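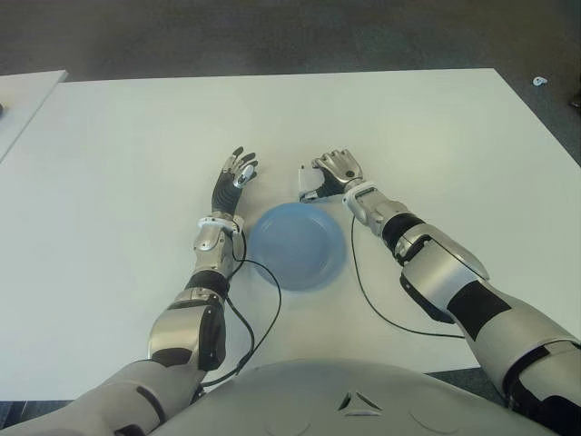

Progress report to Padura: tyre pressure monitoring for towed vehicles

Reporting period: to the end of August
Prepared by: Flor Tello, Trultatitz
Reviewed by: Noreen Sial

Status

Work packages one to three are complete. Work package four, the road trial, is under way and slightly behind schedule. Spending is within the approved budget and no variation is requested.

Sensor and receiver

The Khokhar sensor replaces the standard valve cap and sends pressure and temperature to a receiver in the tow vehicle. The earlier housing let in fine dust on gravel roads, so the seal was changed to a single moulded ring. Sensors with the new seal have shown no dust behind the cap at inspection.

Signal loss between a rear caravan axle and the dashboard remains the main technical problem. A repeater mounted on the drawbar fixed it on single-axle vans. Longer tandem-axle vans still drop readings when the water tanks are full. We are testing a second mounting point under the front boot. 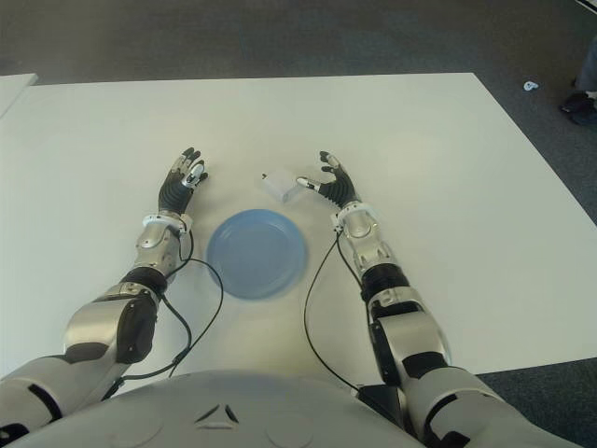
Light-blue plate on the white table.

Road trial

Bendeo supplied 8 caravans and camper trailers for the trial. The combined fleet has logged 1604 hours of towing, mostly on sealed highway. Two sensors were lost, both from the same trailer, after the caps were fitted without the locking nut. The fitting sheet now shows the nut as a separate step.

False low-pressure alarms were common on cold mornings. The alarm threshold is now corrected for tyre temperature — owners can still set a fixed value if they prefer. Alarm logs from before and after the change are being compared and will be attached to the next report.

Phone app

The app pairs with the receiver and stores trip history. Pairing on older phones is slow, and the work to fix this has been moved to the next period. Units can be set to kPa or psi. The colour of the warning light was changed from orange to red at the request of trial drivers.

Next period

Finish the tandem-axle tests, fit the revised repeater bracket to the remaining vans, and send the receiver for compliance testing. The laboratory booking is confirmed for October. Noreen Sial will send the cost statement separately.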